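How to Clean, Polish and Look After a Marble-Patterned Slab

1 July notes have been replaced by this version. Last revised July 1, 2018.

Print this page | E-mail this page

We use cookies to remember your settings. By continuing to use this site you accept our use of cookies. OK

By Washington Lins

These instructions cover a flat slab with a marble pattern and a polished face, of the sort sold for worktops, washstands and table tops. They deal with laying it down, finding out what it is, cleaning it, bringing back a dull patch and putting it away or fitting it. They don't cover cutting or drilling.

Allow a full afternoon for a large slab. The work itself is short, but there is drying time between stages and you can't hurry it.

What you need

Two buckets
Washing-up liquid with a neutral pH (it will say so on the label)
Six or more clean microfibre cloths, washed without fabric softener
A soft brush, such as an old shaving brush
A plastic scraper
A roll of low-tack masking tape
A soft pencil
A desk lamp or torch
For real marble only: marble polishing powder, a white felt pad and a stone sealer
For resin or acrylic only: a plastic-safe cream polish

Don't buy the polish until you've done the test in step two. The powder for marble will scratch a resin face, and the cream for acrylic does nothing useful on stone.

Step one: laying the slab down

A slab is weakest when it is flat and held only at the ends, so carry it on edge, upright, like a pane of glass. Two people can manage a small one. For anything you can't lift comfortably between you, get a third person or hire a pair of carrying clamps. Wear gloves with a rubber palm and shoes with a hard toe.

Set the long edge down on the table first, with a folded towel beneath it, and tip the slab over slowly. One person stays on the far side to take the weight as it comes down. Pull the towel out at the end by lifting one edge a finger's width.

The table needs to be flat and it needs to support the middle. Check it with a straight edge before you bring the slab in. If there is a hump, pack under the rest with thin card, and go over it again with the straight edge. Trestles on their own are not enough. If trestles are all you have, put a door or a thick board across them.

Brush the table top before the slab goes on. One grain of grit underneath can start a crack in real stone, and it will certainly mark the back.

Leave a hand's width clear along each side if you can. You'll want to get a cloth right over the edges.

Step two: finding out what it is

People are often told they have marble when they have something else. The usual possibilities are real marble, porcelain with a printed pattern, engineered quartz, and resin or acrylic made to look like stone. They are cleaned alike but polished differently.

Look at an edge. Veins in real marble carry on through the edge and come out on the back, though not always in the same place. A printed pattern stops at the surface and the body is one plain colour.

Put your palm flat on it for a few seconds. Stone and porcelain draw the heat from your hand. Resin feels neutral quite quickly.

If you still aren't sure, put one drop of white vinegar on the back, near a corner, and watch it closely from the side. Marble will fizz a little. Wipe it off at once and rinse with plain water. Never do this on the face. Vinegar eats the polish off marble and leaves a pale ring that takes longer to put right than everything else on this page.

If the slab came with paperwork, read that before any of the above. The sample I bought from Trendham had a label on the back reading only 2462, and it took one phone call to learn that this was the colour number and that the body was resin.

Step three: dry cleaning

Brush the face with the soft brush, always in one direction and off the edge nearest to you. Then go over it with a dry microfibre cloth folded in four. Turn to a new side of the cloth often. Don't press. At this stage there may still be grit about and pressure is what makes scratches.

Blobs of adhesive, plaster or candle wax come off with the plastic scraper held nearly flat. Warm wax or glue residue first with a cloth wrung out in hot water and left on for a minute. Never use a metal blade, even on porcelain, as it leaves grey lines.

Step four: reading the surface

This is the part most people leave out, and it saves the most work. You have to find the dull and scratched patches before you can treat them, and on a pale slab they can't be seen from straight above.

Get one strong light low down at the side and switch the others off. Crouch until your eye is nearly level with the surface, on the opposite side from the lamp. Move your head slowly from left to right. A sound polish gives a clean, hard-edged reflection. Where the polish has gone, the reflection turns cloudy, and a scratch shows as a thin line that flashes and goes out again as you move.

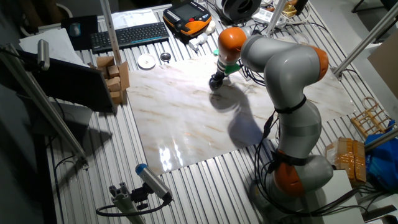 Veining is the main thing that catches people out at this stage. A faint brown vein and a faint stain look the same until the light is on them. With soft beige and brown marks on a white ground, as on this slab, the trick is to bring the glare over each mark in turn. The bright patch towards the lower left is what you are after: move your head and let it travel across the whole face. If the shine carries on unbroken over a mark, the mark is part of the pattern and should be left alone. Watch out for shadows too, as anything standing over the slab will throw one and you can't judge the polish inside it. Finish one half, then move the lamp round to the other side and do the rest.

Mark each place you want to treat with a small corner of masking tape set just beside it. Don't write on the face. The pencil is for a rough plan on paper, with the slab drawn as a rectangle and a cross for each fault. You'll be glad of the plan once the tape has come off for washing.

Step five: washing

Put a teaspoon of washing-up liquid in a bucket of warm water and fill the second bucket with plain water. Move anything electrical well away from the slab and unplug extension leads on the same table.

Wring the cloth until it no longer drips. Wash an area the size of a tea tray, rinse it with a second cloth from the plain bucket, and dry it with a third before you go on to the next. If soap is left to dry it makes a film that looks exactly like worn polish.

Do the edges last and change the water afterwards. Then leave the slab for an hour and look at it again with the lamp. Quite often half the cloudy patches on your plan will have gone — they were only dirt.

Step six: polishing

Real marble. Sprinkle a little polishing powder on the dull patch and add enough water to make a thin paste. Work it with the felt pad in small circles, with firm, even pressure, for three or four minutes. Keep it wet. Rinse, dry and look. Repeat if needed, going slightly wider each time so that you don't leave a shiny spot with an edge to it. I have used Garba powder for years. Others will do as well, provided the label says it is for marble.

Resin or acrylic. Use the cream polish on a barely damp cloth, in straight strokes, and change direction for the second pass. Stop if the surface begins to feel warm. Heat softens the face and the cloth will drag.

Porcelain and quartz. Don't polish these at home. If washing hasn't brought the shine back, the glaze or the factory finish is worn, and you need a stone firm.

Deep scratches, meaning those that catch a fingernail, are also a job for a firm on any of these materials.

Step seven: sealing

Only real marble needs this. Wait until the day after polishing. Wipe the sealer on thinly, leave it for the time given on the tin, and buff off every trace. Test it the next day with a few drops of water. If they sit up in beads, the seal is good. If they leave a dark spot, let it dry out and put on a second coat.

Sealer slows stains down. It does nothing against acid, so lemon juice, wine and vinegar must still be wiped up straight away.

Storing and fitting

If the slab isn't going to be fitted yet, store it on its long edge, leaning slightly back, on two strips of carpet. Put a sheet of clean cardboard between the face and the wall. Don't use newspaper as the ink can transfer. Keep it out of direct sun if it is resin.

When fitting, lay it dry first and check for rocking at all four corners. Deal with any rocking before the adhesive goes on. My own washstand top has been down since August and the only attention it gets is a damp cloth and a dry one after it.

Get our free household newsletter. Enter your e-mail address to subscribe. You can unsubscribe at any time.

Print this page | E-mail this page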